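Kitchen Safety Checklist for Shared Houses — Surkside, with my comments

14 shares · 9 comments

I do this check every July in the house at Surkside, where four households use one kitchen. The form is from Lumbao, our letting office, and it is one page only. I write the comments myself, for the next person who will do the check.

1. Fire blanket on the wall — OK
The tapes hang free and can be pulled with one hand. Last year a calendar was hanging over them, so please look again.

2. Smoke alarm in hallway — OK
Tested with the button. It sounds also in the two upstairs rooms with doors closed.

3. Fire extinguisher — ACTION
The needle is in the green part, but the label of last service is missing. I have asked Lumbao to send the date in writing. Please do not accept it by telephone.

4. Gas tap behind the cooker — OK
Turns easily. The handle was stiff two years ago and Plindari replaced it. The invoice was 3,085, but that was for the whole pipe and not only for the tap.

5. Under the sink — ACTION
Small drip at the trap. I tightened the nut and put a dry paper under it. Check the paper after one day. The cleaning bottles must go to the high shelf, the one with the latch.

6. Sockets and cords — OK with comment
No brown marks on the plates and no smell. One extension cord was running under the mat at the door. I removed it, and it should not come back.

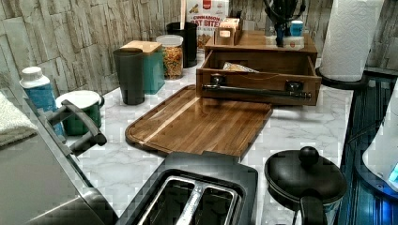 7. Countertop appliances — OK with comment
The form asks only "clean and in good condition", which I find too short. I check the cord along its full length, the plug, and the feet, and I turn every knob to zero to feel if it stops. After that I look at what stands near to what. When the counter is as full as this one, a two-slot toaster needs free space over its slots, and a towel must have its own place far from anything that heats. The crumb tray I empty over the bin, with the plug out. A tray that is full of old crumbs can start to smoke, and people then think that the toaster is broken.

8. Refrigerator — OK
Thermometer on the middle shelf. Door seal tested with a strip of paper at the four corners, and it holds everywhere.

9. Extractor filter — ACTION
Greasy. Soak it in hot water with soda for one evening. The replacement is sold by Wokurora, but measure first — our frame is the older size.

10. Floor — OK
The loose tile near the back door is glued again. It does not move under the heel.

11. Windows and back door — OK
Both open from inside without a key. The bicycle must stay out of the passage.

Points open after this check: 3, 5 and 9. I will look at them again at the end of the month and write the result on the same sheet, in the folder next to the meter.

19 people found this useful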